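Research Engineer, Off-Road Ground Navigation (fixed term)

Landano Field Robotics
Location: Tarkesstead test site, with some remote work
Posted: June 2021
Contract: 2 years, full time
Positions: 1

Summary

Landano develops navigation software for wheeled ground robots that work on unpaved tracks and open land. We are hiring a research engineer to extend Sang, our method for predicting how hard a stretch of ground will be to drive, using only a forward camera and the robot's own motion data. The post reports to Mwajuma Kioko, who leads the perception group.

Background

Sang learns from driving. The robot records video, wheel speed, motor current and body acceleration. After each run, the measured effort and vibration are projected back onto the earlier video in which the same ground was still ahead of the robot. A network is then trained to predict those values from the image alone. No human labels are used for the ground itself.

The current training set covers more than 1,000 km of driving. On held-out tracks, the predicted vibration ranks ground patches in the correct order in most comparisons, and the planner avoids deep ruts without a map. Results are weaker under three conditions: low sun in the direction of travel, haze, and soil of nearly uniform color, where a shallow depression and level ground produce similar image texture. Motion blur in the nearest rows of the image adds to the error. At present those rows are given a lower weight during training, and we do not consider this a satisfactory solution.

The advertised post exists to work on these failure cases. A technical note describing the method and the held-out evaluation is available on request.

Duties

Design and run experiments on ground prediction under glare, haze and low contrast.
Replace the fixed weighting of near-field rows with an estimate of blur computed from speed and exposure time.
Add uncertainty output to the network and pass it to the planner in a usable form.
Maintain the projection code that links motion data to earlier video, including time alignment and calibration checks.
Take part in field campaigns at Tarkesstead, in blocks of up to 2 weeks.
Write up methods and results, including negative results, for internal reports and for publication.

Work at the site

Field runs are driven on Endeck, our wheeled test platform. Engineers set up the route, supervise the run from a safe distance, check the logs the same day and note any section where prediction and measurement disagree. The ground is mostly loose, sandy soil, with vehicle ruts and scattered stones. There is little shade. Days start early, and runs are stopped in high wind or heavy rain.

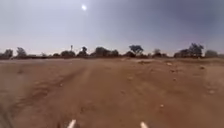
Forward view from the robot on a rutted dirt track, with the sun above the tree line.

Required

A master's degree in robotics, computer science, electrical engineering or a related field, or equivalent work experience.
Good Python and working C++.
Experience training image models on data you collected or cleaned yourself.
Sound knowledge of camera geometry and coordinate transforms.
Willingness to work outdoors and to lift equipment with a second person.

Useful but not required

Experience with self-supervised learning or off-road driving data.
Knowledge of vehicle dynamics or soil mechanics.
A valid driver's license.

Terms

Travel, lodging and meals during field campaigns are paid by Landano. Salary depends on experience and is stated in writing before the interview. Remote work is possible outside campaign periods. The post may be extended, subject to funding.

How to apply

Send a resume, a cover letter of no more than one page, and one sample of technical writing or code to Chepkoech Mutiso, research hiring, through the contact form on this site. Put "Sang engineer" in the subject line. Shortlisted applicants will receive a small set of driving logs and will be asked to discuss the errors they find in it during a video interview. The exercise is paid. Applications are reviewed as they arrive, and the listing will be removed when the post is filled.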